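## Storing medicines at home: temperature, light and moisture

Most tablets and capsules are labeled for storage at controlled room temperature. In the US that means 20 to 25 °C (68 to 77 °F). Short excursions outside this range are normally tolerated, but weeks on a sunny windowsill or above a stove are a different matter. The July edition of the Plandlow newsletter drew several questions on this point, so the main factors are set out in more detail.

**Moisture.** Humidity is the usual problem in a bathroom cabinet. Tablets can soften, and some coated products start to break down before any change shows on the surface. If a bottle comes with a desiccant, leave it in place. Close the cap fully after each dose. A bedroom drawer in Drurham in summer is usually drier than a cabinet over a sink.

**Light.** Amber plastic filters much of the ultraviolet and short-wavelength visible light that degrades sensitive drugs. Clear weekly organizers do not – ask the pharmacist before moving a light-sensitive product into one. Some products, nitroglycerin tablets among them, must stay in their original glass container.

**Cold items.** Refrigerated products are generally kept at 2 to 8 °C. The door shelf is the least stable position, and the back wall can freeze. Use a middle shelf. A basic fridge thermometer is accurate enough for home use.

**Labels.** Keep the pharmacy label on until the bottle is finished. It carries the lot or prescription number needed in a recall. Before discarding an empty bottle, remove the label or black out the personal details. 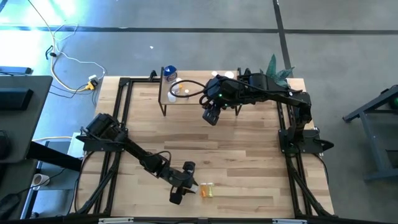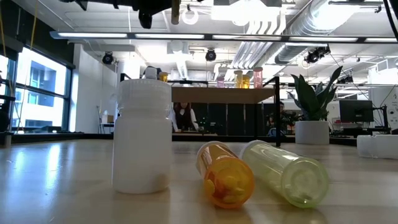
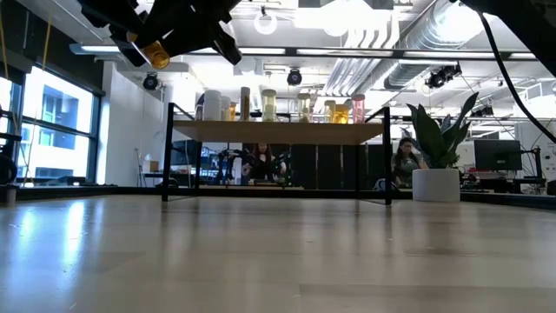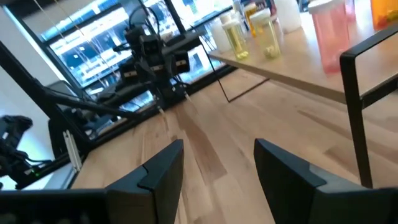
## Collection times at the Botha Road counter

The counter takes expired and unwanted medicines until 5 p.m. Sharps and inhalers are not accepted at this location.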